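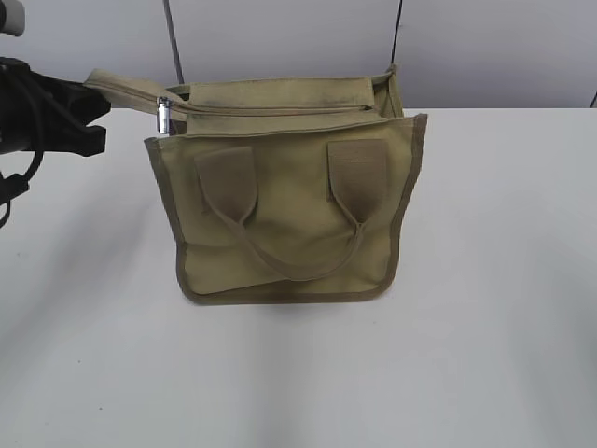

3. Preparación y cierre de la bolsa

Esta sección explica cómo preparar la bolsa de lona Busell antes del primer uso, cómo cerrar bien la cremallera y cómo limpiar la tela. Lea primero todos los pasos y después empiece. No se necesita ninguna herramienta.

3.1 Antes de empezar

Usted necesita lo siguiente:
- una mesa lisa y limpia, de preferencia de color claro, para ver si cae polvo o arena de la bolsa
- un paño blanco de algodón, que no suelte pelusa
- un cepillo de cerdas blandas
- jabón neutro y un recipiente con agua a 30 grados como máximo

Nota: la lona nueva puede tener pliegues por el transporte. No es un defecto. Los pliegues se hacen más suaves con el uso y no es necesario planchar.

3.2 Colocar la bolsa en posición

1. Ponga la bolsa de pie en el centro de la mesa, con la cara delantera hacia usted.
2. Meta una mano dentro y empuje con suavidad las esquinas inferiores hacia fuera, hasta que el fondo quede plano.
3. Deje caer el asa corta sobre la cara delantera. El asa no debe quedar encima de la cremallera.
4. Aparte la correa larga hacia un lado. Si la correa está torcida, gírela desde el extremo libre y nunca desde la costura.

Precaución: no levante la bolsa llena solamente por la correa cuando la cremallera está abierta. El borde superior se deforma y las costuras trabajan de manera desigual.

3.3 Cerrar la cremallera

1. Junte los dos bordes de la abertura con los dedos de una mano.
2. Con la otra mano tome el tirador metálico y llévelo despacio, en línea con los dientes.
3. Si siente resistencia, pare. Vuelva atrás un poco y mire si la tela ha entrado en el cursor.
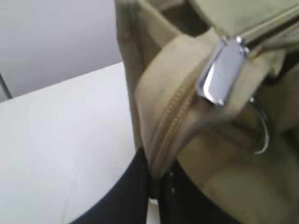
4. Cuando la lona está muy doblada, la cremallera hace una curva y el cursor puede trabarse en ella. Estire primero la tela con la palma de la mano y continúe después.
5. Al llegar al final, deje el tirador colgando hacia abajo, sobre la tela.

Precaución: no tire del tirador hacia arriba ni en diagonal. La pieza pequeña que une el tirador con el cursor es la parte que se daña primero.

Para una cremallera dura puede usar la barra de cera Pronaler. Pase la barra una vez por los dientes cerrados, abra y cierre varias veces, y quite el resto con el paño. No utilice aceite de cocina, porque deja manchas que después no salen de la lona.

3.4 Revisar y limpiar el borde superior

El borde superior es la zona donde las manos tocan más, y por esto se ensucia antes que el resto. Revise los dos lados de la cremallera, y también las puntas de tela en los extremos, con buena luz.

1. Cierre la cremallera por completo.
2. Cepille en seco, siempre en la dirección de la costura.
3. Humedezca el paño con agua y jabón neutro y escúrralo bien.
4. Dé toques cortos sobre la mancha, sin frotar. Si se frota, la suciedad oscura entra más en el tejido.
5. Repita con un paño limpio y agua sola.

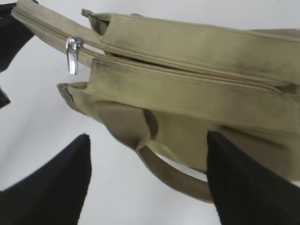 ¿Se puede lavar la bolsa en la lavadora?
Recomendamos limpiarla solamente a mano. En la lavadora la lona pierde su forma, y las piezas de metal pueden golpear el tambor y rayarse.

Si en una esquina los hilos están sueltos, corte solo el hilo que sobresale, con tijeras pequeñas. No tire de él. Cuando el borde está abierto en una parte más larga, pida una reparación al servicio Dandow e indique el código 87 (costura de borde).

3.5 Secado y almacenamiento

1. Abra la cremallera hasta el final.
2. Coloque la bolsa a la sombra, en un lugar con aire. No la ponga encima de un radiador.
3. Espere hasta que la lona esté seca también por dentro. Toque el fondo con la mano para comprobarlo.
4. Limpie la mesa antes de volver a poner la bolsa encima.

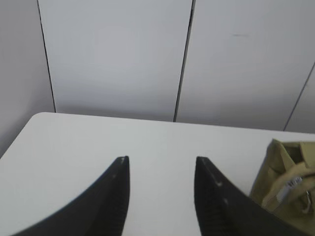 5. Deje un espacio libre de 40 cm al lado de la bolsa, para poder doblar la correa sin arrastrarla.
6. Doble la correa dos veces y métala dentro. Cierre la cremallera.

Nota: si guarda la bolsa durante muchos meses, rellénela con papel blanco sin tinta. El papel de periódico puede manchar la lona clara.

Precaución: no coloque objetos pesados sobre la bolsa guardada. La cremallera aplastada toma una forma curva y después cierra mal.

Texto de la sección: Anisa Rondonuwu. Revisión: Teodor Czerwiński.
Última modificación: 16/06/2026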